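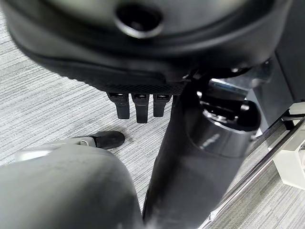 Nosness Community Orchard and Cider Shed
Progress report to the Rerner Fund, second half of the grant

Dear all at the Fund,

Thank you for your patience in waiting for this report, which was due in February and is reaching you in March. We wanted to have the last of the winter planting in the ground before we wrote, and the ground was far too wet to dig for most of the period when we had planned to dig it. We hope you will find it was worth the extra few weeks, and we are sorry if the delay made things awkward at your end.

Where we had got to

You will remember from our first report that by the end of last summer the lower field had been fenced, the old hawthorn along the lane had been laid properly for the first time in a generation, and we had ordered our trees. What we had not done was any planting at all, and I think we were all a bit nervous about that, having talked about an orchard at Nosness for so long that it had started to feel like something that only existed in meetings.

The trees

We are very happy to say that 63 trees are now in, staked, guarded and mulched. The grant application said 100, and we want to be plain about the difference. The top corner of the field, where the remaining trees were meant to go, sits on a band of clay that we knew about in a general way but had not dug into until November. The test holes filled with water overnight and stayed full for a fortnight. Our nursery advised very strongly against putting young apples into it, and suggested that we either drain it or think of something else to grow there. We have kept the money for those trees to one side and there is a proposal about it further down.

Of the trees that are in, most are apples, with a good handful of pears and a short row of damsons along the north side to take the worst of the wind. We tried to choose varieties that do well this far up the coast, and we leaned towards late flowering ones after hearing from several neighbours about frosts in the middle of May. Some people were disappointed not to see their favourite supermarket apples on the list, and we did have one rather lively evening on the subject! In the end everyone who came to a planting day was given a tree to look after for its first two summers, and that seems to have settled it. It is surprising how fond you can become of a twig with a label on it.

Planting itself took longer than we had allowed. We had put down two mornings in the plan and it needed five, partly for the weather and partly because so many people wanted to bring children, grandparents and dogs along, and a hole dug by a four-year-old is a slow business (and a lovely one). The primary school walked down twice. They have asked to come back at blossom time to draw, and again in autumn to pick up anything that has fallen, though we have warned them there will be very little fruit for a few years yet.

The shed

The shed has been the more difficult half of the project and the one where we have learned the most. The roof is finished and sound, and it came through the January gales with nothing worse than a bent gutter bracket. The floor was levelled and sealed before Christmas. The electrics were signed off last month, so we now have lights we can see by after four in the afternoon, and a proper socket for the kettle, which has done more for attendance than any poster we ever put up.

The press, which we bought second-hand from the Lefèvre farm when they gave up making their own juice, is in place and working. It needed new cloths, a thorough scrub and one replacement bolt that took three weeks to find. We ran it for the first time in October, using windfalls that people brought from their own gardens, and pressed almost 600 litres over the month. The juice was pasteurised and shared out among everyone who had brought apples, with a few crates going to the lunch club. We had not planned to press anything in the first year and there was no budget line for bottles, so these were paid for out of donations on the day and do not appear in the grant accounts.

What has not gone so well

Water is still a headache. We had assumed we could run a pipe from the standpipe at the end of the lane, and the quote for doing so came back at well over twice what we had set aside. For the time being we are collecting rain from the shed roof into tanks, and carrying it. That is fine in a wet March and will not be fine at all in a dry July. We have drawn up a watering rota for the summer and filled most of it, but we would be fibbing if we said we were relaxed about it.

We also lost some of our mulch to the same gales that bent the gutter, and a good deal of time to rabbits. They found a gap under the gate within a day or so of the first trees going in. The gap has been closed with a buried board and the nibbled trees look as though they will recover, though one of the pears is a sorry sight and may have to be replaced.

Money

The full accounts are attached separately. In short, the shed came in slightly over, the trees came in under for the reason given above, and fencing was exactly as quoted. We still hold the funds for the unplanted corner and a small amount for tools, which we would like to spend on two decent long-handled pruning saws and a ladder before next winter.

What we would like to ask

We would be grateful for your agreement to change the use of the money held for the remaining trees. Our preferred plan is to plant the wet corner with willow and alder, leave a shallow scrape in the middle for frogs, and put whatever is left towards guttering and a third water tank. Willow is cheap and mostly free if you know who to ask, so the bulk would go on the tank. If you would rather the money stayed with fruit trees, we could look at a second row along the lane, but it would be tight.

The next few months

We have 9 open mornings planned between now and the autumn, including a grafting day, two sessions on summer pruning and a scything course that is already nearly full. Our friends at Fista, the community garden over the hill, are lending us their marquee for the blossom picnic in May, and you would all be very welcome to join us. Bring wellingtons whatever the forecast says. The lane floods at the bottom, so it is best to park by the hall and walk down.

With very warm thanks from everyone at the orchard,

The Nosness Orchard Group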